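Dismont linen-blend sheet set, after eight months of sleeping on it

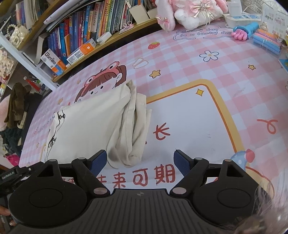
Folding on the bed, which is where all my folding gets done.

I have become a person who talks about sheets at dinner. My sister finds it unbearable. But I bought the Dismont queen set in March, I have slept on it more nights than not ever since, and I like it so much that I've been threatening to write it up for months. So get comfortable.

Some background. For years I bought whatever cotton set was on special, used it until the fitted sheet started pinging off the corners at two in the morning, and then bought another one. I'm a warm sleeper in a brick unit that holds its heat all summer, and I'd got used to the nightly business of flipping the pillow and sticking one foot out the side. A friend at work, Pao-chu Hsieh, had been raving about her linen blend, and she let me have a feel of a spare pillowcase she was keeping in her desk drawer to take home. I ordered a set that night.

What you get is a fitted sheet, a flat sheet and two pillowcases. They come in a drawstring bag made of the same fabric, and I now use the bag for shoes when I travel. Colours when I bought were white, oat, a muddy green and a sort of brick pink. I got the oat. I've since seen the green at someone else's place and I'm a bit jealous, to be truthful, as it looks good crumpled and the oat can look a little like you've given up.

How they feel

Straight out of the bag, not wonderful. They were stiff and a bit scratchy around the hems, and I had a sinking feeling. Wash them before you judge them! After the first wash they were fine, after 3 or so more they were lovely, and by the time winter arrived they'd gone properly soft with a bit of weight to them, like an old shirt. They've got a dry sort of feel against your skin that I've never had from plain cotton. On hot nights I don't wake up clammy. On cold nights they're chilly for a minute when you first get in, and then they warm up with you.

If you love that crisp, smooth hotel feeling, I don't think these are for you. They're rumpled. They come off the line rumpled, they go on the bed rumpled, and no amount of smoothing with the flat of your hand will change it. I tried ironing a pillowcase once and it looked great until I put my head on it.

The fitted sheet (the important bit)

My mattress is a deep one, with a topper on it, and this is where most sets let me down. The Dismont fitted sheet has elastic the whole way round, good thick elastic too, and the pockets are deep enough that I can tuck a proper handful underneath at each corner. It has not popped off once. I toss and turn like a rotisserie chook, so that's saying something.

There's a little tag sewn into the bottom right corner so you can tell which way round it goes. I cannot tell you how happy this makes me. Every fitted sheet in the world should have one. I used to get it wrong first go every single time, walk around the bed, get it wrong again, and start swearing.

I still can't fold it neatly. I've watched the videos, I've tucked the corners inside each other, I've laid it out and smoothed it and done the thirds, and I end up with a lump that's slightly more rectangular than it was. Everything else in the set folds beautifully and stacks flat, and then the lump goes on top. Pao-chu keeps her whole set inside one of its own pillowcases, and I've started doing the same, and the linen cupboard looks much more grown up for it.

Washing and drying

I do a cool wash with ordinary liquid and hang them on the line. They dry quickly, even in the dull weeks, and they don't smell musty if I forget them in the machine for an hour. The label says you can tumble dry on low. I've done it a handful of times when it was bucketing down, and they came out softer but covered in fluff, and so did the towel I'd put in with them. There was quite a bit of lint in the first few washes generally. It settled down.

They did shrink slightly. The flat sheet has less overhang than it did and I notice it on my side, where I like plenty to pull up. The fitted sheet still fits with no trouble and the pillowcases seem the same as ever.

Marks mostly come out. Tea did, with a bit of soap rubbed in. Sunscreen left a faint yellow patch on one pillowcase that I've more or less made peace with — I sleep on the other side of it.

Things I'd change

The pillowcases are the envelope kind, and the flap inside is too short. My pillow noses its way out during the night and I wake up with a corner of it in my ear. Another few centimetres of fabric would fix it.

I'd love to be able to buy the pieces separately, too. I've emailed to ask and got a friendly reply saying they're thinking about it. I would happily own three of the fitted sheets and never buy another flat one, as I know plenty of people who've gone off flat sheets altogether.

And they cost a fair bit. I paid more than I ever have for bedding and had a small wobble at the checkout. Having lived with them for this long I'd pay it again, but I'd wait for a sale, and there does seem to be one every few months.

Against the others

Before these I had a Bromombridge percale set, and I still own it. It's smoother and lighter, it looks tidier on a made bed, and it's a good deal cheaper. It goes on for guests. The elastic has gone slack at two corners and it slept warmer for me. If money's tight or you like things neat, I'd have no hesitation telling you to get it.

I've also slept on the Kan bamboo sheets at my sister's, and they were so silky that the doona slid off the bed in the night and I had to go looking for it in the dark. She adores them. We've agreed to leave it there.

Would I buy them again?

Yes, and I nearly have. I've had the green set sitting in my cart for a fortnight. Four and a half stars from me, with the half gone on those pillowcase flaps.

Posted November 5, 2020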